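Section 3. Sorting the Pieces Before You Build

The Vanuneck set from Forsberg comes with its small parts mixed together. Sort them before you start the first page of the building plan. The full set has 1,610 pieces, and the parts for the base alone come to 334.

You will need a flat, hard surface, a soft cloth, and shallow trays or bowls.

1. Wipe the surface with a dry cloth. Crumbs and grit can get into the underside of a brick and keep it from seating.

2. Open one bag only. Pour it out slowly, close to the surface.

3. Spread the pieces with the flat of your hand until they lie in a single layer.

4. Pull out the curved bricks first. They are easy to find by their rounded end.

5. Separate the remaining bricks by color, then by number of studs. Put the 1x1 bricks in a tray of their own.

Note: Pale colors can look alike under a lamp. Compare two bricks side by side in daylight, or turn the lamp so it does not shine straight down on the work surface.
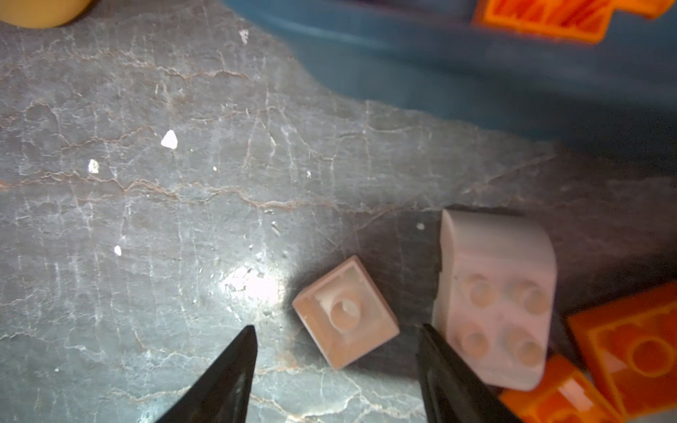

Can I sort by size first and color second?
Sorting by size first works well for the base, where most of the bricks are hidden. For the walls and roof, go by color first, as the plan lists those parts by color.

6. Check each tray against the parts list on the inside cover. Mark off each line in pencil.

7. Put spare pieces back in the bag and fold the top over twice. Keep them until the model is finished.

CAUTION: Choking hazard. Small parts. Not for children under 3 years. Pick up any dropped pieces before leaving the room.

CAUTION: Do not pry stuck bricks apart with a knife or with your teeth. Use the separator supplied in bag 1.

If a piece is missing

Look inside the empty bags and under the tray rims. If you still cannot find it, write down the part number and fill out the replacement form at the back of this guide. Allow up to 3 weeks for delivery.

Section 4 begins with the base plate. Keep the trays within reach and leave the bags for the roof sealed until Section 7.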